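My second winter in Gudville

When I moved to Gudville I had one suitcase, one box of books and a very wrong idea about winter. In my old city the cold comes for two weeks and everybody complains, and then it is finished. My neighbour Adesuwa Okonkwo had already lived here for a long time, and she told me in July that I should start to buy socks. I laughed. I did not buy socks.

This is the post I promised to Harsh Negi, who is going to move here soon and who sends me many questions at night. Harsh, I will answer as well as I can, but I am a person who rents one small flat, so please also ask other people.

First, the flat. I looked at three places. The first was above a bakery and smelled wonderful, but the owner wanted somebody for two years. The second had a bedroom without a window, and the agent called it "a study with possibilities". The third is the one I took, on the top floor, with a long kitchen and a bathroom painted a colour I can only describe as old mint. The rent was 85 more each month than I wanted to pay. I paid it, and I ate a lot of lentils that autumn.

What I did not understand is that the top floor is warm in the afternoon and terrible at six in the morning. The heat goes up from the other flats during the evening and then it leaves through the roof, I suppose. Musa Ekwueme, who lives below me, sleeps with his window open. I sleep in a hat. We pay almost the same for heating and I think about this often.

I bought the thick curtains from Garba, the second-hand shop near the bus station. They are brown and too long, and I have never shortened them. I was a little ashamed of them at first. Now I would not give them back for 1,000 dollars. If you buy only one thing before the cold comes, buy curtains, and let them touch the floor.

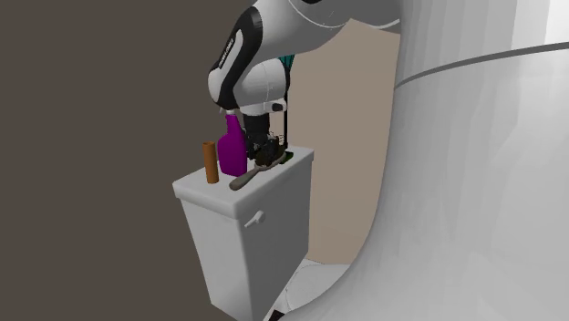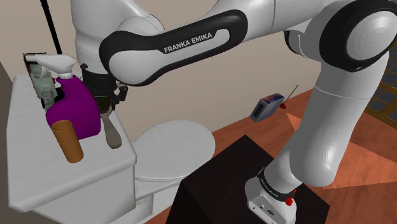
The second thing is the draught under the front door. For a whole season I put a towel there, and every time I came home the towel was behind the door and I had to push it with my shoe. Somtochukwu Bako sewed me a long tube filled with rice, with a piece of string so it can hang on the handle. It is not beautiful, but my feet noticed the difference on the first evening. She also wanted to put a face on it. I said no, and I regret it a bit.

Then there is the question of neighbours. In my old building we greeted each other and nothing more. In Gudville people knock. They knock with soup, with a letter that came to the wrong box, with a question about your bicycle. In the beginning I stood behind my door and waited until they went away — I was shy about my accent, and I did not know which words you use when a stranger gives you soup. You say "thank you, that is very kind", and later you bring back the bowl with something in it. An empty bowl is not rude, exactly, but Adesuwa raised her eyebrows when I did it.

I work three days from home and two days at Testlow, where the office is so warm that people wear short sleeves in the middle of winter. This is a real problem for dressing. I leave the flat in two jumpers, I walk to the bus, and when I arrive I have to take off half of my clothes in the corridor. My colleague Chidubem Bashir keeps a big hook on the wall for this reason and he let me share it. Bring a bag for your second jumper, Harsh. You will lose it otherwise. I lost a green one, my favourite, and I still look for it on other people.

You asked also about money. My first heating bill was 70, and I was proud. The next one was 100, and I was not proud any more. After that I started to warm only the room where I sit, and to close all the other doors. It feels strange to walk through your own home as if every door goes to another country, but you get used to it.

About the evenings I can say less. It gets dark before I finish work, and in my first year I went to bed too early and felt sad without knowing why. This year I go to the choir at the library. I sing badly and quietly in the second row. Afterwards some of us walk to Ruritano for hot chocolate, and the walk home is uphill, so I am warm when I come to my door.

The socks, by the way, I bought in the end. Wool, grey, six pairs. Adesuwa has not said anything about it, but she looked at my feet when I brought back her bowl.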